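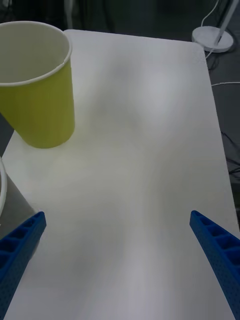
Two arms, one table and a stack of cups
A month with the Zatimano tabletop training service from Cenov

Small firms that want a robot to do a fiddly job have usually had two choices. They could pay an engineer to program every movement, or they could wait. Cenov is selling a third way. Its Zatimano service, on offer since May, hires out time on a two-armed robot by the day, with a person to run it and the software to turn the sessions into something the robot can repeat by itself.

The customer brings the objects and describes the job. An operator then drives the arms through it by hand, over and over, while cameras on the wrists record what each gripper meets. At the end of the booking the customer gets the recordings, a trained model and a short report on how well the model did.

We took out a booking to see what a first-time customer gets. Our job was a plain one: pick up a cup from anywhere on a table, put it inside another, and carry on until they are all stacked. It sounds like nothing. Paper cups are light, they dent, and they slide when a finger catches the rim.

Setting up

The room at Lindsay, where Cenov runs the service, is simple. There is a white table with rounded corners and a good deal of cable on a dark floor. Our operator was Ezequiel Mendoza, who had the arms up and moving within 13 minutes of our arrival.

Most of the first morning went on light. The tabletop is matt, which keeps glare down, but the arms throw soft shadows over it and these change with every move. Mendoza left them alone. "If you train with perfect light you get a robot that needs perfect light," he said. He would sooner have the shadows in the recordings from the start.

The fingers

The part of the kit we came to like most is the cheapest. The fingers are blue plastic, built as a lattice, with rows of pockets along one face and a grid of small holes down the side. Cenov sells them under the name Plullano and they come as standard with every booking.

They give a little when they close. On a stiff mug this makes no odds, but on a paper cup it means the grip can be slightly too tight and the cup still comes up round. We crushed a few on the first day, all of them while one of us was having a turn at the controls. The operator crushed none that we saw.

The drawback is width. The fingers are thick, and when two cups stand close together there is not always room to get one in between. Cenov lists a slimmer pair as an extra. We did not try them.

Working with both arms

Cenov makes much of the second arm, and we were doubtful. Stacking cups is a job one hand can do. In practice the second arm earned its keep by steadying the lower cup while the other brought the next one down, and by reaching the far end of the table without a long stretch.

There is a knack to keeping the two apart. Each wrist camera sees its own fingers and, quite often, the other gripper too, and the operator has to judge the distance from that. The software slows both arms when they come near each other. It is cautious, and on our booking it sometimes slowed them when there was plenty of space. Mendoza can loosen the setting, though he prefers to leave it until the second day.

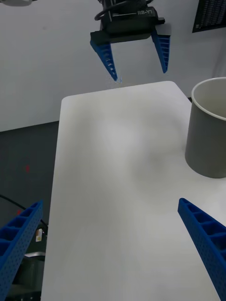 What we got back

Over the booking we made 2,241 recordings, good and bad. The bad ones are kept and labelled, and the customer can ask for them to be left out of training. The files were clearly named and opened without trouble on an ordinary office computer.

The trained model stacked the cups correctly in nearly 70 per cent of its attempts. Most failures came when a cup stood near the edge of the table, where we had made fewer recordings. The report said as much and suggested another half day spent on the edges alone. We thought that was fair advice, even though it came from the people who would be paid for it.

Who it suits

A firm with one awkward handling job and no robot staff will get a clear answer from Zatimano on whether that job can be done. Anyone who already owns arms may find the service dear for what it adds, and might do better to buy the Plullano fingers by themselves.

Bring more of your objects than you think you need, and in more than one colour. Bookings are for a minimum of 2 days, and lunch is not included.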